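Darnberg lab tour: the rules before the robot moves

The visitor desk at the Prevance lab in Darnberg opens at 8 a.m., and the first thing handed over is a sheet of house rules, printed on both sides. Our group got 15 minutes to read it in the hallway. There was a short talk, then badges, then the stairs.

I had signed up for the June tour to find out how a lab that teaches robots kitchen work decides what is allowed and what is not. Most tours of this kind are built around a demonstration. At Darnberg most of the morning went to paperwork, and I came away with more notes than I expected.

Annelies Marti led the tour. She keeps the rulebook for the manipulation group, and she started with the simulated kitchen tasks, where every new skill is tried first. The task on the screen that morning was a pot and its lid.

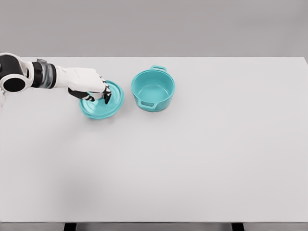 Reading time: 5 minutes

The house rule is that no skill goes to a physical arm until it has passed 1000 simulated runs under the current version of the task sheet. If the sheet changes, even by one line, the count goes back to zero. Marti said this was unpopular when it came in. Teams would fix a small error in the wording and lose a week of results. The rule stayed, and people now read the sheet more carefully before they start.

A task sheet is one page. It names the objects, says where each may stand at the start, and says what counts as done. For a lid task, that means the lid is seated on the pot, the hand has let go, and the pot has not been pushed past a set limit. A lid that ends up on the rim at an angle is a fail, even if it looks close. A run where the lid is dropped and lands in the right place by luck is also a fail, and it gets its own code.

There are 43 fail codes. I asked if that was too many. Marti said they began with three, called "dropped," "missed" and "other," and that "other" soon held most of the results. The longer list came out of reading through those runs by hand. She would like to cut it back, but each code has someone who uses it.

The next stop was the review room, a plain room with two screens and a long desk. Every batch of runs is checked by a person who did not write the skill. The reviewer fills in a form and has to look at a sample of the passes as well as the fails. Passes were once waved through on the computer's word alone. Then a batch was found where the software had marked the lid as seated while the fingers were still closed on it. The rule on passes was written the same month.

Grip gets its own section in the rulebook. The sheet has to state which part of an object the hand may hold, and a run that uses another part is flagged for review whatever the result. For lids, the group allows a hold from above, with thumb and fingers on either side of the middle. A hold on the outer edge is allowed for picking up but has to be changed before the lid goes on the pot. The reason given was practical: fingers on the edge can end up between the lid and the rim.

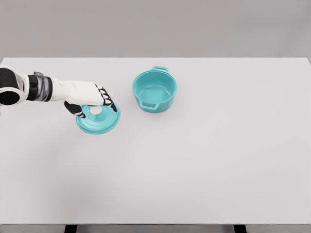 Meinrad Kälin objected to this at the desk, saying that a rule on where to hold a lid belongs in a design guide and that a safety rulebook ought to stick to force, speed and distance. He thought the two had been mixed for too long, and that new staff could no longer tell which rules protect people and which protect the data.

Marti did not argue. She said a split into two books had been drafted and was waiting for comments. She also pointed out that the grip rules carry over to the physical arms, where a slipping lid can become a safety matter if someone is standing nearby. The talk went on for a while and I did not follow all of it.

After a coffee break we went down to the hall with the physical cells. Phones go into a locker before the door. Each cell has a floor line, a stop button on both sides and a card with the name of the person in charge for that shift. No name on the card means no power to the arm. We saw one cell that was off for this reason – the card had been taken out at shift change and the next one was not in yet.

Speed limits in the hall are lower than I had assumed. A skill that is new to a physical arm runs at the lowest setting until the reviewer signs it up a step. The sign-off is on paper, in a Bachmann binder that hangs by each cell. The binders are copied into the computer once a week. I asked why it was not done on a tablet and was told that it had been, for one spring, and that people signed without reading.

The last part was a short session on incident reports. Anyone can file one, including visitors, and the form does not ask for a name. The group had 89 reports on file. Most concern small things such as a cable across the floor line or a stop button blocked by a cart. Reports are read out at the start of the next shift and stay open until someone writes down what was changed.

Practical notes for anyone going: wear closed shoes, since sandals are turned away at the hall door. The tour takes three hours with the break. Lunch is not included, but the Grasindale cafeteria across the yard takes visitors and has a decent soup. You may keep the rule sheet. The full rulebook can be read in the review room, but copies do not leave the building. Ask for the fail code list if it is not offered. It runs to four pages and was the most useful thing I read all day.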